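Lab notebook, equipment planning
Friday, June

Spent the morning on the budget sheet for the second half. Limit for this round is 1260 with no carryover, so the list has to be cut. Notes so we don't argue it twice.

Grippers. The Bokora fingers are the first thing to pay for. Drawer tasks wear them harder than pick and place does, mostly on the inside of the tips where they bear on the drawer wall. A replacement pair from Bokora is 248. I want two pairs, one to mount and one on the shelf. 496 total. Kamach sells a cheaper set but it needs an adapter plate, and we would have to redo the tool offset and every saved pose that depends on it. Not worth it this round.

Furniture. We have been running everything on the gray cabinet with the one round knob. Policy is getting used to it. I want at least one more drawer unit with a different handle, bar pull if possible, and a different color. Monti has a two-drawer unit at 200. Asked if they ship assembled. They don't. Fine, we have a drill.

Before ordering, measure how far the drawer has to come out for the arm to hook the side wall and still clear the knob. Monti lists outside dimensions only. Wrote to ask for inside width and travel. If the inside width is too narrow for the open gripper, skip that model and look at the three-drawer one, even though it costs more.

Clutter objects. No money needed. Cans, snack bags and small bowls come out of the kitchen. Please rinse cans before they go in the bin. Crushed ones are useful, keep them. Bags should be kept crumpled, since flat ones behave differently and we have enough runs with flat ones. Would like a few more bowls in colors other than white.

Cables. Floor cables around the stand need covers. 30 per length from Clurkska, two lengths. 60. I had this down as optional last time and it got dropped. Moving it up to required.

Lighting. Asked for a quote on a second panel light. Evening runs come out dim and brownish compared with the morning ones, and I would like to be able to match them. No price yet. Holding what is left for this.

Running total:
Bokora finger pairs, two: 496
Monti drawer unit, one: 200
Clurkska cable covers, two: 60
Subtotal: 756
Left for light, shipping and spares: 504

Not buying this round: second wrist camera, bigger stand, the Kamach quick-change mount. The mount would save time on finger swaps, but we don't swap often enough. Look at it again if the second arm gets approved.

Open items
- Inside width and drawer travel from Monti
- Light quote
- Check whether Bokora fingers come with screws, last pair did not
- Label the spare bin
- Move the cabinet task sheet to the shared folder

3:40 pm. Monti replied on travel but not on width. Travel is enough. Asked again about width. Order for fingers and cable covers can go in without waiting, so I put those two through. Drawer unit stays on hold until they answer.

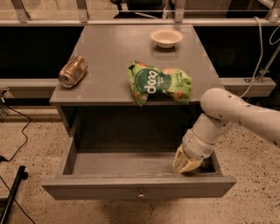

Photo: lab notebook, drawer station. Cabinet with can, snack bag and bowl on top, gripper at the right side of the open drawer.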